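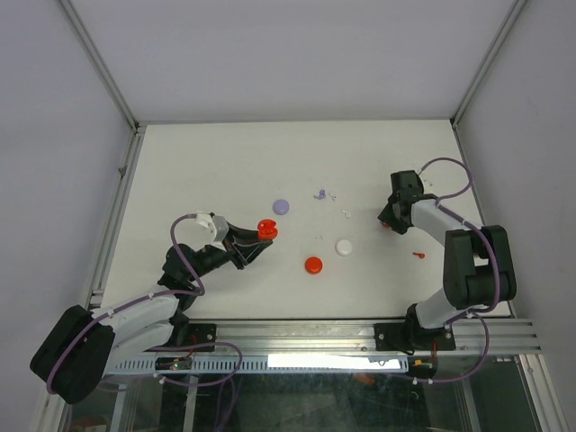
April 2020. Bench notes, Plaltedgate workshop. Paint trial for the Zustard enclosures, continued. The question is still whether matte white or satin white goes on the inside faces. Gloss was dropped in September after the glare complaints. A flat, matte white top with light grey walls on three sides reads well enough to the eye, and the corner posts can stay bare aluminium, which saves masking. I would keep that pairing as the reference and judge the test panels against it.

Panels: 9 sprayed, 8 usable. The reject has a run down one edge and has gone back for sanding. Two coats each, thinned as per the Parisi sheet, left overnight between coats. The second coat took longer to go off than the first – the spray room was cold in the morning and the heater had tripped again. Reset it, noted the time on the door sheet.

Rub test: 1,000 strokes per panel with a damp cotton pad, same weight throughout. Matte polished up slightly in the middle of the track and shows it at a low angle. Satin shows almost nothing. Pencil marks came off both with plain soap. Marker ink came off satin only, and left a faint grey patch on matte.

Zenovari primer sticks better to the folded edges than the old stuff. Tape pull was clean on all usable panels except at one drilled hole, where the burr had not been taken off.

To do: repeat the rub test on matte with a clear coat – 2 panels will be enough. Order more pads. Deburr before priming.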